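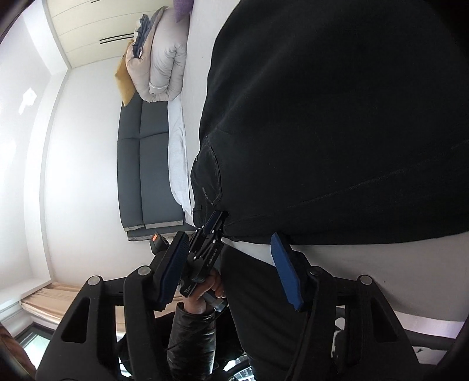 Project Report: Folding Jeans on a Bed
Home and Textiles elective, spring term

For my project I picked the chore I'm worst at, which is folding. I wanted to find out which way of folding jeans keeps them neatest in a drawer, and I did all my practice on a bed with a plain light sheet on it (dark denim shows up really well against that, so crooked edges are easy to spot!).

I tried two folds. The first I called Redo, mostly on account of how often I had to start over. You fold the jeans in half so the back pockets face out, bring the legs up to the waistband, then fold again. The second was the Jenik fold from our class handout, where you tuck the seat in first so the point doesn't stick out at the side.
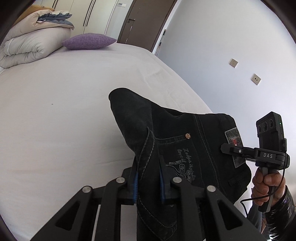 Black jeans were harder than I expected. Thick seams push back, and the bit where the seat meets the leg kept popping up into a little peak. Pinching the layers together before the last fold helped a lot, and so did smoothing from the waistband down.

I gave myself 15 tries with each fold and left the piles in the drawer for 7 days. Jenik won, but Redo is faster and I still use it when I'm in a hurry on Saturday mornings. Next time I'd like to test sweaters, plus a stiffer pair of jeans if I can borrow some.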